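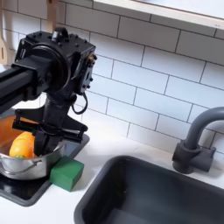 Figure 7.1 A stainless steel pot on a glass cooktop, with the sink and faucet at the right.

Chapter 7
Fasting and the Shared Meal

Most religious traditions set aside times when people eat less, eat differently, or do not eat at all. Most of them also set aside times when people eat together. The two practices are usually taught as separate topics. In this chapter we study them side by side, and we pay special attention to members of a congregation who live alone.

Chapter 6 looked at fasting as a private discipline. A person decides to go without food from dawn to sunset, or to give up meat for a season, and the effort is largely his or her own. Breaking the fast is another matter. In many communities it is done in company, and the food is often cooked by someone else. For a widowed member or a student far from home, the evening meal can be the hardest part of the day.

Our main case is the town of Amside, which has 3000 residents and four houses of worship. In a survey of 429 adults who said they kept some kind of fast, 60 reported that they ended it alone on most evenings. Several wrote that they had never been asked to anyone's home. Others had been asked and said no because they could not return the invitation.

The second case is the Flulora meal circle, which began in January in a rented hall. Its members belong to different faiths and do not pray together. They agree on a time, usually 6 p.m. in winter, and on a short list of foods that everyone can eat. We will look at how the list was drawn up and at the argument over whether a blessing should be said aloud.

As you read, keep these terms in mind. They are defined in the margin where they first appear.

Abstinence
Commensality
Dietary law
Hospitality obligation
Vigil

7.1 Who Is at the Table?

The word "commensality" means eating at the same table. Scholars of religion use it to ask who may sit down with whom. Some groups draw the line at membership, and others at ritual purity or family ties.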